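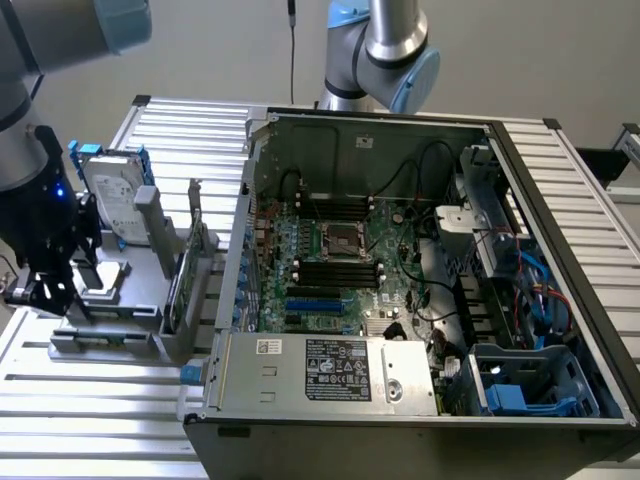 El puesto de montaje con los dos brazos, el disco y la tarjeta en su soporte y la torre abierta.

Llevamos desde principios de año grabando demostraciones y ya sueño con cajas de ordenador, os lo juro. La idea es sencilla de contar: una persona teleopera los brazos, hace la tarea entera y todo queda guardado para que el modelo aprenda de ahí. Hacerlo bien es otra cosa...

Ayer cerramos con 1208 episodios y el objetivo de febrero son 3762, así que calculad vosotros. Saoirse Madigan graba mucho más fino que yo (lo suyo con las tarjetas es de cirujana) y aun así el disco se le resiste: si entra un poco torcido en la bahía, toca repetir.

Lo que más discutimos es qué hacer con los intentos fallidos. Kieran Ó Gríofa quería borrarlos todos; yo prefiero quedarme con los que se corrigen a mitad de camino, ¡que de esos también se aprende! De momento van a una carpeta aparte, con 32 ya etiquetados.

Otra manía mía: cambiar un pelín la posición de la torre cada 15 episodios. Da una pereza tremenda, pero con la caja siempre clavada en el mismo sitio el modelo anterior se aprendió el sitio y poco más.

Mañana sigo con las tarjetas.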